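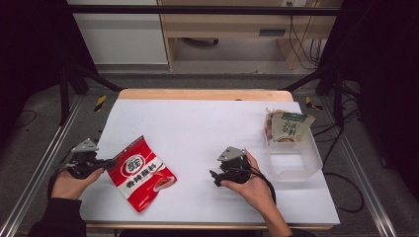
Photo: Siyabonga Le Roux

Seed set and seedling emergence in ribwort plantain on mown and unmown verges at Fostavcombe

Student project report, plant biology, second year
Siyabonga Le Roux

1. Background

Ribwort plantain (Plantago lanceolata) is a perennial herb with a basal rosette of narrow, strongly ribbed leaves and a leafless, furrowed flower stalk ending in a short dense spike. The flowers are wind-pollinated and open from the base of the spike upwards. Each fruit is a small capsule that splits round the middle and normally holds two seeds.

The plant tolerates cutting well, as the growing point sits close to the ground. Less clear is how far repeated mowing lowers the amount of seed reaching the soil, and whether seed from short, late stalks germinates as readily as seed from tall ones. The project looked at both points on two verges of similar soil and aspect.

2. Sites

The Custesau verge is cut every three weeks from April until growth stops. The Chauke verge is cut once, in late summer, and the cuttings are left. Both lie on thin soil over limestone and face south-west. Red fescue, yarrow and white clover are frequent on both. Cocksfoot is common at Chauke and nearly absent at Custesau.

3. Method

Ripe spikes were taken along a fixed line on each verge, one spike per plant, from the nearest plant to each marker peg. Spikes were counted as ripe when the lowest capsules came away under light pressure. Stalk length was measured from the rosette to the base of the spike. Spikes were dried in paper envelopes at room temperature, then rubbed out by hand and sieved. Seeds that were flat or visibly eaten were discarded before counting.

For the emergence test, 200 seeds from each verge were sown on the surface of moist seed compost in shallow trays and kept on an unheated bench. Trays were watered from below. A seedling was recorded once both cotyledons were free of the seed coat.

4. Results

Total sound seed was 3,590, of which 2,603 came from Chauke and the remainder from Custesau. Stalks at Custesau were shorter throughout and many leaned almost flat, with the spike held below the height of the mower blade. Spikes there were also shorter and more nearly round.

Emergence did not differ clearly between the two sets of trays. Custesau seedlings appeared slightly later, but the gap had closed by the final count. Seedlings from both verges were alike in leaf shape at the second true leaf.

5. Discussion

Mowing went with lower seed output but had no obvious effect on whether the seed could grow. The leaning stalks at Custesau may be a direct response to cutting or an inherited trait favoured by it. The present data cannot separate the two. Growing plants from both verges under the same conditions, uncut, for two seasons would be a reasonable test.

One tray from Chauke dried out on one side and was resown, so its first counts were left out. Seed weight was not recorded and should be in any repeat.

6. Material kept

Pressed rosettes and spare seed are in the Narunetti cabinet, second drawer, filed by verge.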